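Linen vs cotton sheets for people who sleep hot - worth the money?
4 min read
Jul 13, 2024 - posted by Poonam Srivastava

Right, I need opinions from people who have lived with the stuff and aren't trying to sell it to me. Our fitted sheet went through at the foot end in June (my husband's heels, we've had words) and I'm trying to decide whether to replace the whole lot with linen. I sleep hot, he sleeps cold, and we share a queen doona that neither of us likes.

I priced up a full set from Gondby and it came to $241 with the pillowcases, before postage. The Plunholm cotton ones I've been buying for years are $100 on special and last me a few winters each. So the linen has to be a fair bit nicer or last a fair bit longer, and I can't work out from the reviews whether it does either. Half of them were written the day the parcel turned up!

Also, do you iron it? Because I won't be ironing it.

---

ridwan_h

Hi Poonam, linen household since we moved to Bendigo. I'm Ridwan, I bore people about bedding, sorry in advance.

For a hot sleeper I'd say yes. It doesn't cling when you sweat and it seems to dry on you overnight, where cotton sateen goes clammy and stays clammy. The first month is scratchy though. I nearly sent ours back. We washed it every week on warm with half the usual detergent and no softener, and by the sixth or seventh wash it had gone properly floppy and nice. Softener leaves a coating on it, so skip that altogether and put a splash of white vinegar in the drawer if your water's hard.

Colour is worth a thought too. We had white first and it went the shade of old teeth within a year. Second time round we went for a natural colour and it still looks like it did out of the packet.

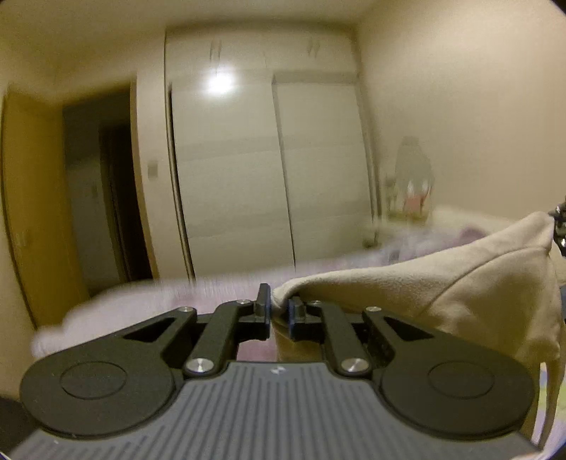
Beige in the bedroom. Hides a multitude of sins.

And no, never ironed a thing. Shake it hard when it comes out of the machine, peg it by the hem, fold it while it's still the tiniest bit warm from the sun. It'll be crumpled but it's an even sort of crumple.

---

Imogen Fairclough

Going to disagree with Ridwan on nearly all of this, with love.

I bought linen on the strength of a thread just like this one and I've regretted it for two summers. It pills on the side I sleep on, it sheds lint into everything else in the wash, and the fitted sheet never stays put because there's no give in it. I wake up with the corner under my shoulder most mornings. Mine wasn't cheap either, it was the heavier Alaoui range, and when I emailed them they told me to be patient. I had been patient for eleven months!

What fixed the hot sleeping for me was cotton percale. People say "cotton" as if it's one thing, but sateen and percale feel completely different. Sateen is the silky drapey one and it's warm. Percale is the crisp hotel one and it's much cooler. Poonam, do you know which weave your Plunholm sheets are? I'd put money on sateen.

---

Poonam Srivastava

Just went and looked at the tag and yes, sateen. I have been buying the warm ones on purpose for nine years, apparently.

Ridwan, how deep is your mattress? Ours has one of those toppers on it and everything pings off the corners already.

---

ridwan_h

Deep, no topper. We had the pinging with the first set. I bought the next size up in depth and put a wide strip of elastic across each corner underneath, took me one evening with the sewing machine and a podcast. Hasn't moved since.

Imogen, sounds like you got a short-fibre one. Pilling is usually that. A decent one sheds for the first few washes and then stops. Were you tumble drying?

---

Imogen Fairclough

Of course I was tumble drying, I live in a flat in Hobart with a balcony the size of a tea tray.

---

ridwan_h

Well there you go. High heat is murder on it.

---

Imogen Fairclough

Then it's the wrong sheet for anyone without a clothesline, and people should say so before they tell strangers to spend $241.

---

ghizlane.samir

Can I come in on the thread count business before it gets mentioned. I worked in a manchester department for a good while and we had a set on the shelf marked 1344. It was rubbish. They'd counted every little strand in the twisted yarn separately to get the number up, and it felt like a raincoat. A plain percale in the low hundreds will sleep cooler than that every night of the week.

For linen you don't look at thread count at all, you look at weight. The light ones are lovely in summer and wear through faster (mind those heels). The heavy ones last, but they take ages to soften and I reckon that's half of Imogen's trouble.

I'm with both of you, annoyingly. I've got a linen flat sheet and pillowcases over a cotton fitted sheet. The fitted one cops all the wear, so I make that the cheap one. Buy the pieces separately, wait for the sales, and don't worry if the colours are a bit off. Once the bed's made you only see the top.

---

Doaa Ouazzani

Seconding Ghizlane's mixed set! I do the same with a Drida percale fitted sheet, which has nice deep pockets and survives my dryer on low.

My other suggestion is a bit sideways - get rid of the shared doona. My partner and I went to two singles on the one bed three years ago and it did more for my sleep than any sheet ever has. He's got a wool one he'd happily wear to work and mine is basically a bedspread. It looks a bit odd when you make the bed, so I throw a big cotton blanket over the lot if visitors are coming. His mother has opinions about it but she has her own bed.

Poonam, you could buy one linen pillowcase first and sleep on it for a month. It's your face that notices the scratchiness most, so if you can stand it there you'll be fine with the rest.

---

ridwan_h

The pillowcase idea is a good one. I'd still get the flat sheet as well, a pillowcase won't tell you anything about the sweating.

---

Imogen Fairclough

You can have mine, Poonam, if you pay the postage. I'm only half kidding. It's a queen, charcoal, pilled on the left.

---

Poonam Srivastava

Ha, he sleeps on the left, he'd never know.

OK so I've ordered one linen pillowcase and a percale fitted sheet in the deep size, and I've told my husband about the two doonas. He went quiet and then asked whether he could have the wool one. I'm taking that as a yes. Doaa, do you find there's a gap down the middle where the cold gets in, or do they overlap enough?

---

Doaa Ouazzani

They overlap if you get the wider singles. King single size is what you want on a queen bed. With ordinary singles I did get a draught down the middle in winter, so spend the bit extra there. And sew a ribbon on one corner of each or you'll be swapping them by accident when you change the covers.

---

ghizlane.samir

Wash the percale before you put it on, Poonam, it's stiff as a board from the packet. Let us know about the pillowcase when you've had it a few weeks.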